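The Basket

Ewurabena Sarpong got to Frimpong Street a little after four. It was December and already getting dark. The door was on the latch, so she went up.

Her aunt's old neighbor, Sarmīte Rebane, was at the kitchen sink with her coat still on.

"You brought the list?" Sarmīte said.

Ewurabena had it in her pocket. It was written on the back of a bus timetable, the Drenorau line, and it had been folded so often that two of the items were lost in the crease. Her aunt had made the same parcel every winter for her brother at the weather station in Jandby. He was there from December until the boats ran again. This year her aunt was in the hospital with her hip, and the parcel had to go anyway.

"The limit is 12 pounds," Ewurabena said. "After that they charge double."

"She always went over."

"I know. She told me to stay under."

They had spent 178 at the store, most of it on things that were not on the list. Sarmīte had gone down the snack aisle with her own ideas. She said a man alone in the snow did not want lentils.

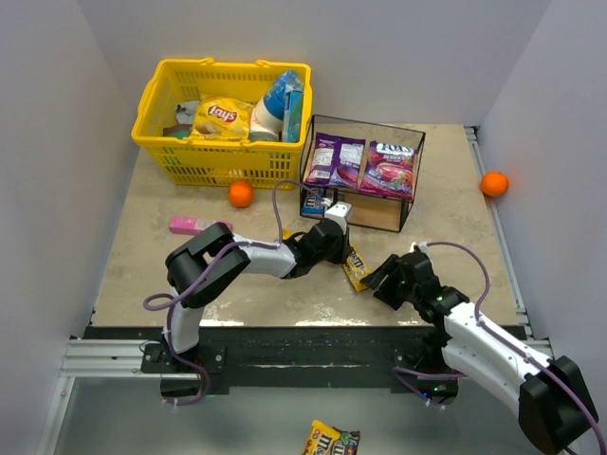
Chips in the yellow basket, an orange in front of it, purple snack pouches on the rack.

Ewurabena looked at it all for a while. Then she asked about the oranges.

"They'll freeze," she said.

"Your aunt sent oranges."

"They froze. He wrote to her about it. He said he ate them with a spoon."

"So he ate them," Sarmīte said.

The chips weighed almost nothing but took up room. Ewurabena tried to work out whether she could let the air out with a pin and tape over the hole. Sarmīte said that was a terrible thing to do to a person. They left the chips alone.

At 4:30 the phone rang. It was her aunt, calling from the ward.

"Did you put in the oranges?" she asked.

"We're getting to them."

"What does it weigh?"

Ewurabena said they hadn't packed it yet. She could hear a cart going by at the other end, and someone asking about soup.

"Well, go over if you have to," her aunt said. "I'll pay the difference."

Sarmīte had taken off her coat by then and was looking for the tape.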